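Call for participants: manipulation open day, Gavusside

Pridlow is looking for people to take part in an open day on robot handling of household and workshop objects. The open day takes place at our Gavusside site on Wednesday, January 30, 2019. Participants will watch a demonstration, judge a set of simulated and physical handling attempts, and take a turn at operating an arm themselves. Sessions are paid. No experience of robots is needed for most places.

Please read the whole notice before applying. Applications that leave out the session preference or the handedness question cannot be processed.

Background

Posex is Pridlow's programme of work on grasping mixed objects on a table top. An operator or a control program moves an arm with a two-way closing hand, picks up one named object, and sets it down somewhere else without disturbing the rest. The work is done first in simulation and then repeated on a physical arm. The simulation software is called Onu and was written in-house.

The Posex object list has 603 entries at present. It covers kitchen tools, containers, toys, ornaments and a number of awkward shapes chosen for their outline alone. Each table layout in Onu draws a handful of objects from the list and places them on a surface with a given finish and a given light. The store holds 1,062 layouts. Participants at the open day will work from a subset of 200.

The attempts are already scored by program. The program can report whether an object left the surface and where it ended up. It is a poor judge of whether a grasp looks secure to a person standing nearby, whether the arm took a sensible route, or whether an instruction was worded so that only one object could be meant. These are the points on which we need human judgement.

What participants will do

Each session has four parts, taken in the order given.

1. Demonstration. Staff run the arm through a short set of pick and place tasks, first in Onu on the large display and then on the physical arm in the test bay. Participants stand behind the marked line. Questions may be asked between tasks but not while the arm is moving.

2. Instruction writing. Participants are shown still views from Onu and write one instruction for each, in everyday words. An instruction should name the object to be moved and the place it should go. Colour and position may be used where the name alone would not be enough. In the layout below, "pick up the spatula" would be rejected, as there is a small one towards the back of the table and a long one near the front edge. "Put the teal bottle down to the left of the skull" would be accepted. "Move the teal thing" would be rejected, as the small figurine by the pink tray is also teal.

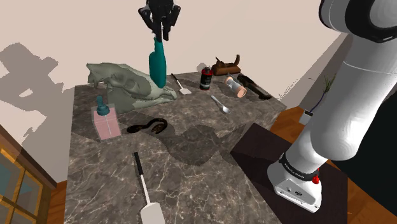

3. Grasp rating. Participants watch recorded attempts and give each one three marks on a five-point scale: security of hold, clearance from other objects, and smoothness of travel. There is no discussion during rating. Marks cannot be changed once the next attempt has started. A break of ten minutes is taken halfway through.

4. Hands-on turn. Each participant operates the arm in Onu for fifteen minutes using a hand controller. Those who have booked an operator place will also use the physical arm, at reduced speed, with a member of staff holding the stop switch.

Places available

There are 100 places in total, divided between two groups.

General places are open to anyone aged 18 or over. Sessions last three hours. There is a morning session starting at 9.30 and an afternoon session starting at 1.30. Participants may attend one session only.

Operator places are open to people who have used a robot arm, a crane, a digger, a remote handling cell or similar equipment at work or in training. Sessions last four and a half hours including lunch. There is one operator session, starting at 11.00. Six operators will be taken. Applicants who are not selected as operators will be offered a general place if any remain.

Who can apply

Applicants must:

- be 18 or over on the day of the session
- be able to read and write short instructions in English
- be able to look at a screen for up to 40 minutes at a time, with glasses or lenses if needed
- be willing to have their ratings, written instructions and controller movements recorded

We would like to hear from left-handed applicants in particular. The results gathered so far lean heavily towards right-handed operators and we wish to correct this.

People who differ in colour vision are welcome. Please say so on the form. Your ratings will be used as normal, and your written instructions will be analysed as a separate group.

Employees of Pridlow and members of their households may attend the demonstration but may not take part in the rating or instruction writing. People who took part in an earlier Posex session may apply for an operator place only.

Payment and expenses

General participants receive a fixed fee for the session. Operators receive a higher fee and lunch. Current rates are shown on the application form. Fees are paid by bank transfer within 14 days. Travel by public transport is refunded on production of a ticket or receipt. Car parking on site is free but limited, and a space must be reserved when applying.

A participant who withdraws during the session for any reason will be paid for the parts completed.

Safety

The test bay is fenced and the physical arm will not move while the gate is open. All visitors to the bay must wear closed shoes. Long hair must be tied back and lanyards, scarves and loose jewellery removed. Eye protection is supplied and fits over glasses.

The hand controller vibrates lightly when the fingers of the gripper meet an object. This can be switched off on request. Applicants with a pacemaker or other implanted device should contact us before applying, and may be asked to take part in the first three sections only.

The large display shows moving views from a changing position. A small number of past participants found this uncomfortable. Seats at the rear of the room are kept for those who prefer a smaller screen.

Use of recordings

Ratings and instructions are stored under a participant number. Names and bank details are held separately and deleted once payment has cleared. Controller movements are kept for the life of the programme. No video is taken of participants' faces. Written instructions may be printed in reports without attribution.

Participants may ask for their records to be removed up to 30 days after the session. After that point the records are merged and individual entries can no longer be picked out.

Access

The Gavusside site is on one level. The display room has an induction loop. Rating stations can be raised or lowered, and the controller can be mounted on a table clamp for those who cannot hold it for the full fifteen minutes. Assistance dogs may enter all areas except the test bay.

How to apply

Complete the application form on the Posex page of the Pridlow website. You will be asked for:

- contact details
- preferred session (morning, afternoon or operator)
- left- or right-handed, or both
- any access needs
- for operator places, a short statement of the equipment used and for how long

CVs are not required and will not be read. Places are allocated in order of receipt for general sessions and by experience for the operator session. Successful applicants will be sent joining instructions by email, with a site map and a consent form to be signed and brought on the day. A reserve list will be kept for each session.

Applications close at noon on the Friday before the open day.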